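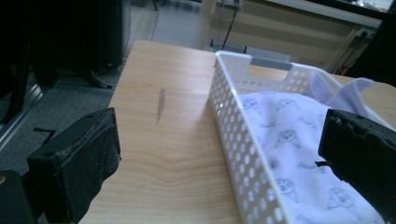
The launderette on Skemell Road opens at eight in the morning and the first customers are usually waiting outside. They bring duvets in bin bags, work overalls, school shirts and, once, a set of curtains from the Methodist hall that took up every dryer in the place.

Gronditz used to have more launderettes than pubs on its east side. The terraces there were built without bathrooms, and when the bathrooms came they were put in the back bedroom, with no space left over for a washing machine. People carried their washing down the hill in prams. Two launderettes are left now, and the other one only does service washes.

Aino Hämäläinen took over the Skemell Road shop in October, having managed it for the previous owner. She rents the building and owns the machines, most of them made by Haddadin and older than she would like. A replacement costs around £3,000 and she has put off buying one until the summer. When a door seal goes she changes it herself. When a motor goes she rings a man in the next county and hangs a sign on the handle.

Water is her biggest bill, followed by gas for the dryers. Prices went up by 20p a wash after the new year and she lost a few customers, though most of them drifted back when the weather turned wet. A wet week is good for trade. A dry, windy one can halve the takings, and the dryers stand idle while half the town pegs out in the back yard.

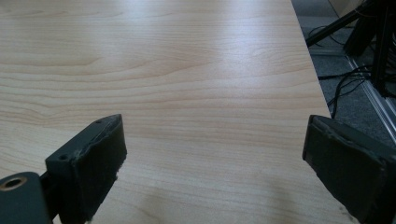
Why do people who have a machine at home still use a launderette?

Mostly because of size. A family machine won't take a double duvet, and if you force one in, the middle stays dry and the powder sits in the folds. The big drums at Skemell Road will wash one properly, and the large dryers finish it the same morning. Sleeping bags, dog blankets and loose covers come in for the same reason.

The rest of the trade is made up of lodgers, students, people whose own machine has broken down, and older customers who have never owned one. Some of the older ones sit through the whole wash with a newspaper. Others leave a bag at the counter and pay for it to be done.

Service washes are where the money is. Hämäläinen weighs the bag, writes a ticket, separates the whites and uses Zokavum powder unless the customer has asked for something else. Everything is folded before it goes back. She learned to fold from her aunt, sleeves behind and collar up, and she does towels in thirds so that they fit the bag.

Ironing is extra. She stopped taking in shirts for a while last year when the evenings got too long, then started again when a hotel by the station asked for a price. The hotel's sheets now arrive in the afternoon and leave on the morning van.

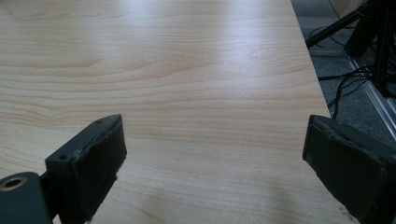
*Pale wood grain under the light.*

The lease is up next year. The landlord has talked about flats and the council has talked about parking, and neither has put anything in writing. Hämäläinen has asked for another five years at the same rent. In the meantime she has had the front window reglazed and the price board repainted, and the last wash still goes in at seven.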